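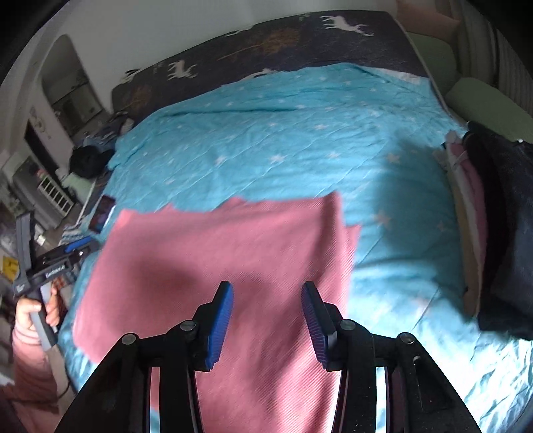 3.2 Bedding and the feeling of being warm enough

When we asked people in Umdale how they kept warm at night, very few of them began with the heating. They began with the bed, and often with a good deal of family history attached to it, and we learned quite early on to let them talk. A bedcover is a curious thing to study, because people choose it with their eyes and then judge it with their feet. The quilt in Figure 2, light blue with a scatter of pale stars and long diagonal lines of stitching, is the sort of cover many of our households kept on the bed all year, adding to it or taking from it as the weather turned. The stitching matters more than one might suppose. Wherever a seam pulls the layers together the filling is squeezed thin, and a quilt with many close seams will usually let more heat through than one of the same weight with only a few.

Figure 2. A star-print quilt with diagonal stitching.

We had 184 households in the winter round, spread between Umdale itself and the newer streets at Munik, and each was asked to keep a sleep diary through February. The diary was a plain thing, a page for each night, with room for the bedroom temperature at bedtime, what was on the bed, what the sleeper wore, and a line or two on how the night had gone. We are very grateful for those last lines, which were often longer than the space allowed and ran up the margins. One retired couple at Munik wrote to us, over several nights, a complete account of their disagreement about an eiderdown (she for, he against), and it taught us a fair amount about how two people can sleep in the same bed at what are really two different temperatures.

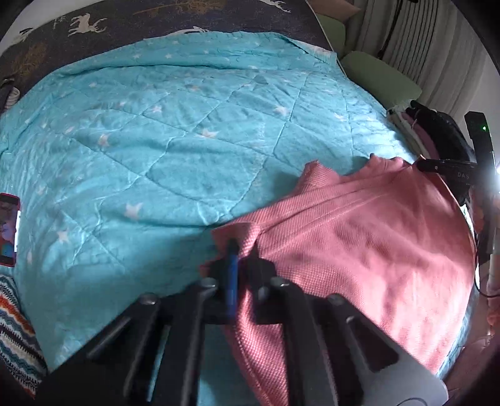
The difficulty, as Siliņa had warned us before we began, is that the word "warm" does a great deal of work. Some diarists used it for the air in the room, others for the bed, and a fair few for the whole business of being settled and comfortable for the night. Kütt went through the first 400 entries by hand and sorted them into these senses as best he could, and where he could not decide he left them unsorted, a choice we still think was the right one. In the colder bedrooms the word nearly always meant the bed. People with chilly rooms and heavy covers described themselves as warm quite cheerfully, and were a little puzzled when our follow-up visit treated the room as a problem.

This sits awkwardly with the Fekow survey, where 500 tenants were asked a single question about whether the bedroom was "warm enough" and the answers were read as a verdict on the heating. We would not want to be unkind about a survey that was done with care and on very little money, and we have borrowed its wording on draughts ourselves. Even so, we suspect that a good many of those tenants were telling the survey about their blankets. The Rezaei scale, which asks separately about air, bedding and nightclothes, gets round most of this, although it is rather long and our older diarists found the third page tiresome.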